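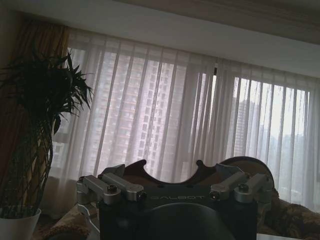

Notes, session 5: exposure, segmentation, picking what to pick
Posted 06/09/2022, N. Rajan. Read before lab. Slides on the Kurnodlow share, same folder as last time.

Recap, fast. Table-clearing task = find small thing, choose grasp, lift, carry to bin, release. Last session was frames and calibration. Today is perception plus the little planner on top.

1. Exposure

Backlit rooms kill you. Window behind the table, auto exposure averages over the whole image, window wins, everything under the tabletop goes to mush. Things to try, in this order:
- meter on a region, not the full image. Use the projected table polygon.
- lock exposure once the base has stopped. Auto exposure while the arms move = brightness jumps, and the tracker drops its mask
- two exposures and merge, if you can live with the lag. Kamarul's version of the merge node is in Batico, branch "dualexp"

Do not fix it in post with a gamma curve. Clipped is clipped.

2. Glossy tops

Dark shiny surface: depth comes back with holes, or worse, depth of the reflection. So points BELOW the table plane. Fit the plane from the rim and the good patches (RANSAC, threshold 10 mm), then throw out anything under it. After that the color mask does most of the work for thin stuff like paper. Paper scraps lying nearly flat hardly show up in depth at all. 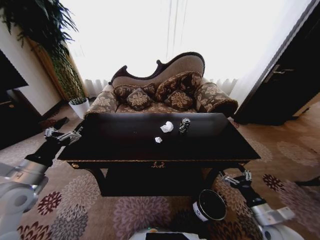
3. Order of picks

The planner in Drumari scores each object:

score = grasp confidence - travel cost - clutter penalty

Weights are in the yaml. Please don't hard code them, three groups did last year and we couldnt grade it.

Can: rigid-ish, but a crushed one is not a cylinder any more, so the cylinder fit fails or gives you a silly axis. Use the point cluster's bounding box. Tissue: deformable, centroid grasp from above, close slowly, check finger width after closing. If width reads 2 mm or less, treat it as a miss and re-detect. Small scrap near an edge: worst case, leave for last, approach parallel to the edge so the fingers don't catch the trim.

Question from Lamduan after class: why not one big sweep with the arm? Because the sweep needs a model of where things land and we dont have one. Fair idea for a project though.

4. Bin

Open-top bin on the floor. Detect the rim as an ellipse, take the center, release 70 mm above it. Re-detect before every drop, do not cache the pose from the start of the run. Wrist camera is handy for the last check, but remember its view tilts with the wrist, so rotate into base frame before you call anything "up." Also the gripper body fills the lower part of the wrist view. Mask it out. Static mask is OK.

5. Self collision and furniture

Arms start low, either side of the table. Going straight up from there is how you clip the tabletop. Put in a waypoint out and back, then up, then over. Table goes in the planning scene as a box with padding, legs included. Carved backrests, plants, curtains: one fat keep-out box behind the table, don't try to mesh them.

Lab

Work in pairs. Use recorded bag 13 from the Duangkaew set, the other bags have bad timestamps. Hand in:
- your mask node, with the exposure setting written in the readme
- pick order with scores, printed for every cycle
- one paragraph on a failure. Real failure, with the log lines

Jaruwan has the lab keys. Rungnapa is grading this one, send questons to her and copy me.

Next time: grasp retries and when to give up.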